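Speaker notes – Washing less, drying better
Wednesday session, 17 slides

Slide 1. Title
Wait for the doors to close. Say who the talk is for: people who run small guesthouses and do their own laundry. Mention that the handout is on the table by the coffee.

Slide 2. Where the water goes
Start with the Fletau guesthouse numbers. In the first month they metered the laundry room they used 3,000 gallons. After they stopped running half loads it came down to 1,385. Same number of guests, same machines. Pause here – people like to write these down.

Slide 3. Sorting
Sort by drying time first, color second. Towels and sheets in one load means the sheets are overdried by the time the towels come out. Llorente tried this for one season and cut a full dryer cycle off most days. Ask for a show of hands on who sorts at the room door and who sorts in the basement.

Slide 4. Folding space
Most places have no folding table. People use a bed, and a bed is fine if the sheet on it is clean and the piece is laid out flat before the first fold. Find the corners first. Cloth left in a heap will hold its creases, and ironing them out costs more than the wash did.
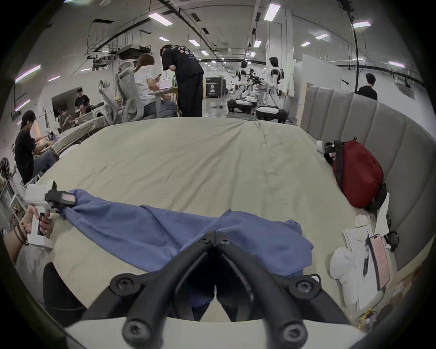
Slide 5. Detergent
Keep this short. Hard water needs more, soft water needs less, and the cap is not a good measure for either. Gukelen switched to a scoop with a line on it. Skip the part about enzymes unless someone asks.

Slide 6. Line drying
Only if we are on time. The Fulen courtyard lines hold the sheets from four rooms. Bring up pollen in spring – someone always does. Answer: dry indoors for those weeks.

Slide 7. Lint
Clean the screen every load, the duct twice a year. The Llorente duct had not been opened in years and drying times were up by half. Show of hands again, then move on to costs. If we are past 3:30, go straight to slide 11.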